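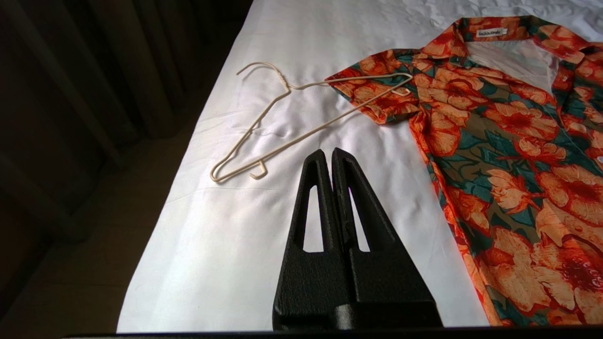 The shirt and the wire hanger, on my bed.

Topic: Wire hangers and short-sleeved shirts, yes or no?
Board: Laundry and Closets

vuten58
Posted 2022-08-30
Hello all. English is my second language, so please excuse mistakes. I am putting my summer shirts back on hangers after one year of folding them in a drawer. This one is a floral shirt with an open collar. My question is about the order. Do you put the hanger in from the bottom, or open all the buttons and lay the shirt over it? I have 15 shirts to do and I would like to learn the correct way once.

arsenault_k
Open the buttons, always. If you push a hanger through the neck, you stretch the collar. On a camp collar you will see it very soon.

gollard
I don't agree. From the bottom is fine and it is faster, you only need the top button open. I have done it like this for years and my collars are good. The bigger problem is the wire. It makes small points at the shoulders.

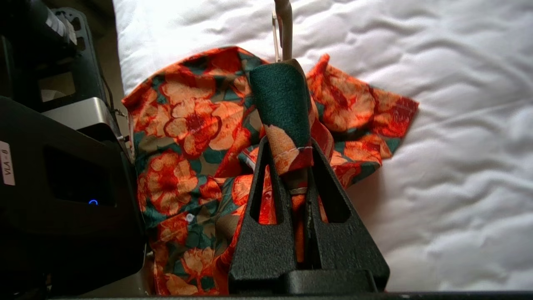 vuten58
Thank you both. I tried to lift the shirt by the front, and then the sleeves go everywhere. Maybe I should hold it at the shoulder seam? The bedspread is quilted, so I also wonder if a table is better.

arsenault_k
Shoulder seam, yes. A bed is okay if you smooth the cloth first with your hand. Put one shoulder on the hanger, then the other, then close the top button.

multthorpe
For wire, I bend the two ends down a little, up to 2 centimeters. Then there are no points. Gollard is right about this part, but not about going in from the bottom. With a thin fabric you can catch it on the end of the wire.

gollard
I never caught anything. But okay, I go slowly.
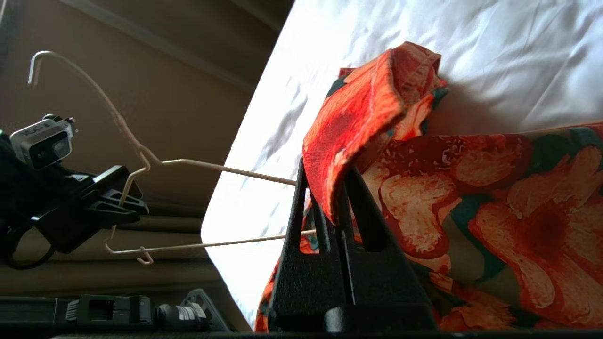 vuten58
I think I will open the buttons for the good shirts and do the old ones from the bottom. One more thing, do you hang them all facing the same side? In my mother's closet every hook had to point to the back.

multthorpe
Hooks to the back, same as your mother. The shirts can face left or right, as you like.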